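Zindwood
Equipment planning for people who would rather be running their shop

Home What we do About us Workshops Contact

About us

Hi, I'm Leonor Marinho, and I started Zindwood after I bought the wrong robot.

I was the production manager at a company that packed kitchen goods into mixed sets, and I had talked my bosses into an automated picking cell. I'd been to the trade shows, I'd watched the demos, I had a folder full of brochures and a very nice spreadsheet. The arm arrived in December and it was a lovely machine. What I hadn't put in the spreadsheet was the gripper changes, the second set of bins, the guarding, the extra power drop, the days when a technician had to come back, or the fact that my best operator would need to be off the line for weeks while she learned to run the thing. We ran out of money with the cell about two-thirds finished. It sat under a tarp until the next budget year.

We did get it going in the end, and it ran well! But I spent that whole winter explaining myself in meetings, and I kept thinking that somebody should have sat down with me before I signed anything. So now I do that for other people, along with four colleagues who are all better at their parts of it than I am.

What we do, in plain words

We help small and mid-sized companies (and quite a few schools) decide what automation equipment to buy, when to buy it, and how much to set aside for everything that comes with it. We don't sell robots. We don't take commissions from anyone who does. You pay us for our time and we tell you what we think, and sometimes what we think is that you should fix your shelving first and call us next year.

Most of our projects start with a visit. We come to your place and watch the work for a day, usually from the start of the first shift, and we ask a lot of questions that may sound dumb. Where do the parts come from? Who moves the full bins? What happens when something falls on the floor? Then we go home and write up a plan with a budget, a calendar, and a list of things we're worried about. The list of worries is the part people end up reading twice.

A full plan usually runs to 16 pages. I know that sounds like a lot. Idalina used to write them at over 100 and I made her stop.

Why we talk about bins so much

If you've come to one of our workshops you already know we can go on about bins. People come to us wanting to talk about the arm – the reach, the payload, the brand – and I get it, the arm is the exciting part and it has the biggest number next to it on the quote. But an arm is a pretty well understood thing these days. You can look up what it will lift. Picking mixed objects out of a container is where the plan gets wobbly, and the container itself has a lot to do with it. How steep are the walls? Can the fingers get down to something lying flat on the bottom? What about a long skinny thing that has ended up against the side? Where do the cables go when the wrist turns?

You can't answer those from a brochure. You need to put your own awkward objects in a bin and have an arm go after them, and you need to do it before the purchase order goes out. We push every client to pay for that trial, and we put it on its own line in the budget so it doesn't get quietly eaten by something else.
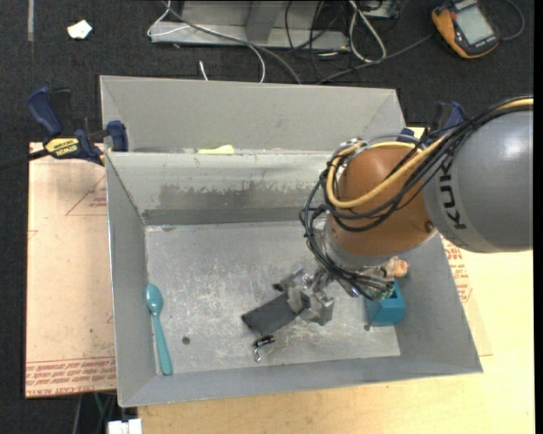
How we build a budget

Abílio Godinho runs this side of things. He spent years as a buyer for a furniture maker and he reads a quote the way other people read a menu, slowly and with obvious pleasure. His method is pretty simple and we're happy to share it, because half the value is in doing it at all.

He splits every project into what you buy once, what you buy again, and what you pay people for. The arm, the controller and the stand are bought once. Fingers, pads, cables and bins get bought again, sooner than you'd think, and he wants a yearly figure for them from day one. Paying people covers installation, programming and training, plus the hours your own staff will lose while all of that is going on. That last bit is almost never in the first draft we're shown.

Then he adds a line he calls "small stuff." Clamps, cable ties, a meter, something to protect the tabletop, extension cords that are long enough. On one recent job the small stuff came to $1,065 before anybody had picked up a single part, and the client had budgeted zero. It's not a scary amount of money, but if nobody is allowed to spend it, the whole project stands around waiting for a clamp.

He'll also ask you what you plan to do with the equipment in year four. Have an answer ready, he likes it when people have an answer.

The team

Me (Leonor Marinho). I do the first visit and I write the list of worries. Before the kitchen goods I worked on a bakery line, so I'm very comfortable with early mornings.

Abílio Godinho does budgets, quotes and contracts. If you want to know whether a service agreement is worth the money, ask him, and leave some time.

Idalina Guerreiro is our engineer. She sets up the picking trials and works out what kind of gripper you need, how much floor you'll lose, and whether your compressed air is up to the job. She used to teach at a technical college and still explains things with a marker in her hand.

Vitória Patrício looks after scheduling and training plans. She's the one who will tell you that you can't install in the same week as your inventory count. She's been right about this every time.

Treasa Dolan joined us to work with schools and colleges. Their money arrives on a completely different rhythm from a company's, with grants and deadlines and forms, and she knows her way around all of it. She'll also tell you when a used arm makes sense for a teaching lab and when it's going to be a headache.

Some of the people we've worked with

Mundham came to us with a plan for three cells and enough money for two. We helped them buy one, run it through a busy season, and then go back for the second with real numbers in hand. They still haven't bought the third and they don't seem to miss it.

Coelho makes and repairs small appliances, and they wanted to sort returned parts that come in every shape you can imagine. Idalina asked them for 600 parts straight from the returns cage, no tidying up first. The trial changed their minds about the gripper and about the bins, and it moved their start date back by a couple of months. They weren't thrilled when we told them (I wouldn't have been either), but they changed the plan on paper, where changes are cheap.

Tretalham is a technical school, and one of Treasa's favorites. They had a grant that covered equipment but no training, so she helped them put a second application together for the teachers' hours. We go back there each year to run a planning workshop with the students, who are much tougher on our budgets than our paying clients are.

What it costs to work with us

The first phone call is free and it's usually with me. After that we charge by the day, and we'll tell you how many days before we start. If the job turns out smaller than we thought, you pay for fewer days. If it turns out bigger, we stop and talk about it first.

Workshops for groups are priced separately, and schools get a lower rate. Ask Treasa.

Please don't wait until the last month of your budget year! We get a pile of calls then from people who have money they need to spend quickly, and we do our best, but there's only so much planning you can fit into two weeks. If you can get in touch while you're still just wondering about it, that's perfect. You don't need a spec. You don't need to know what kind of robot you want. A few phone photos of your work area and a rough idea of what you can spend are plenty to start with.

Getting in touch

Use the form on the contact page or give us a call. Wednesday is our office day, when all five of us are at our desks, so that's the best day to catch the person you want. The rest of the week we're out on visits and it may take us until the evening to call back.

If you'd like to see one of Idalina's picking trials before you decide anything, say so in your message and she'll let you know when the next one is. Bring your own parts, the more annoying the better.

– Leonor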